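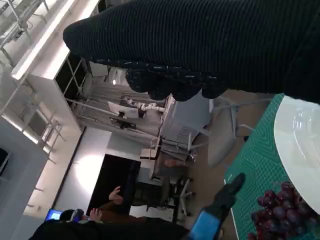 The Stindenum is a folding outdoor table for people who like having the family round and don't own a dining room big enough to put them in. We've been making it at Encombe for a good while now, and we still get a bit giddy when one leaves the workshop, because it means another garden is about to have a long, noisy lunch in it. It seats eight without anybody perching on a corner, ten if some of them are under seven. And it needn't be a feast - a big white plate and a bunch of dark red grapes will do perfectly well to start with, and people will sit there picking at them until it's time to put the kettle on.

Iida Hämäläinen drew the first one for her own parents, who come over every June and stay for three weeks. She wanted something she could get out of the shed by herself while they were still unpacking, and put away again once they'd gone (usually with a little cry). That is still pretty much how we think about it. If it takes two people and an argument, we've got it wrong!

What it's made of

The top is larch, oiled twice before it leaves us. The legs are steel, powder coated in dark green or a soft grey called Fusullow, which started as a mixing mistake and is now the one most people choose. The hinges come from Miettinen and they are lovely things - they close with a proper clunk and you can take them apart with an ordinary screwdriver.

Size and weight

Length open: 184 cm
Width: 90 cm
Height: 74 cm
Folded depth: 17 cm
Weight: 26 kg

Folded up, it will stand behind a door or slide down the side of a wardrobe. Ours lives behind the sofa all winter and comes out at Christmas as an extra table indoors, with a cloth over it. The feet have rubber caps, so it's kind to floors. Do check the caps for grit if it's been out on the patio.

Putting it up

Lay it on its side on the grass, swing both pairs of legs out until they click, then tip it upright. Keep your fingers away from the middle hinge while you do it. On uneven ground, turn the front left foot to level it. It only adjusts by a couple of centimetres, but that's enough for most lawns.

Looking after it

Wipe spills when you notice them. Red wine will leave a mark on larch if it's left overnight, and so will beetroot, as Kerttu Keskinen found out at her sister's birthday. A light sand and a dab of oil sorted most of it, and she's grown rather fond of the rest. Oil the top once a year, in spring if you can. It will go silvery if you don't, and plenty of people like it that way.

Price and delivery

The table is £600 in either colour. Matching benches are sold separately, in pairs, and tuck right underneath. We deliver to the door, and we'll carry it through to the garden if there's a side gate.

Spare caps, hinges and leg bolts are always in stock. Quote part number 1788 for the full hinge set.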